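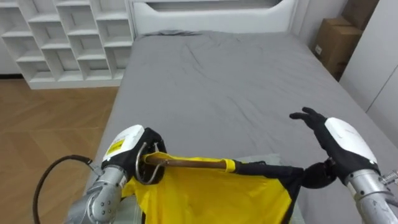 Guest Room Linens: Replacement Schedule
Pombridge Residents Forum, Housekeeping

pombridge_office
March 1, 2018
Members are reminded that fitted sheets in the guest rooms are to be replaced after 100 washes. Requests for new stock should reach this office before the end of the quarter.

Kalinowski House
We respectfully disagree with the figure. Our sheets lose their elastic at nearly 48 washes, and guests have complained of corners coming off at night.

linen_desk
The supplier, Koltarow, advises a warm wash and low dryer heat. May we ask what setting is in use at your building?

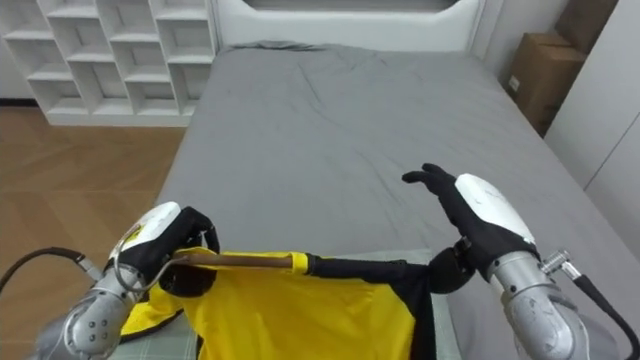

Gray stock should also be washed apart from white towels, as lint shows on it.

Kalinowski House
We use the hot setting, as the 2016 house rules require. If the rules are wrong, they should be amended before we are asked to keep sheets longer.

Pustberg_19
Our building supports the present limit. We wash warm and have returned only 20 sheets to date.

pombridge_office
The hot wash rule will be reviewed in November. The limit stands until then.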